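Univness opened a shared gaming and craft corner on the ground floor of its Kokkonen building on Thursday, after almost 100 residents asked for a place to leave and borrow headsets.

The corner has white walls covered in black swirls, drawn by local artist Aatos Kallio. Its gray surface has a stone-like pattern with pale veins, and a black wire mesh basket hangs on the wall for small items.

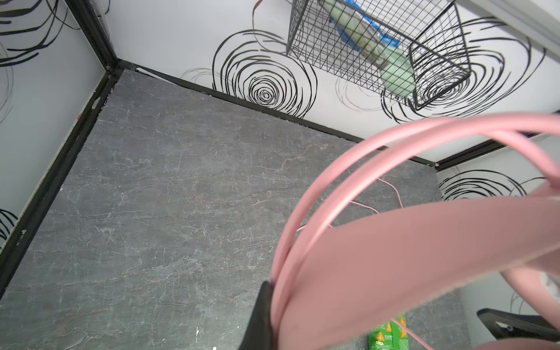
Kallio said he worked on the walls over 30 evenings in May and the month before, and wanted the circles to look like tree rings. "I drew them freehand – some are tighter than others," he said.

Headsets can be borrowed for up to 8 days at a time. The first to go on loan are pink over-ear models with a cable.

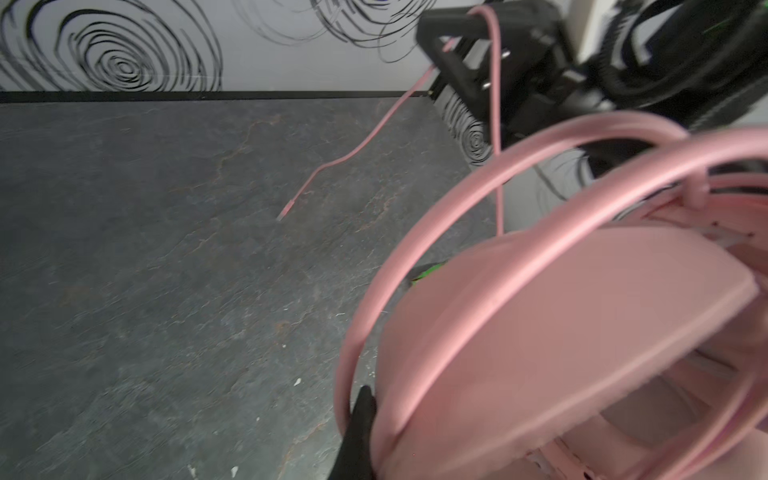 Tarek Bensaid, who manages the building, said tangled cables had been the main complaint at the old lending desk. Borrowers are now asked to coil them before returning a headset. 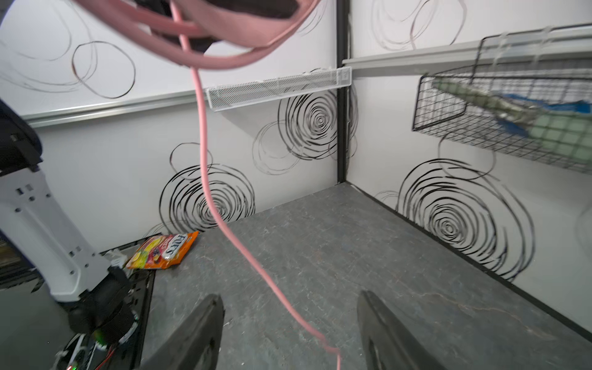
Snacks are allowed in the corner, but wrappers should be taken away. The work cost $300, paid from the building's repair fund. A second corner is planned at Tarura.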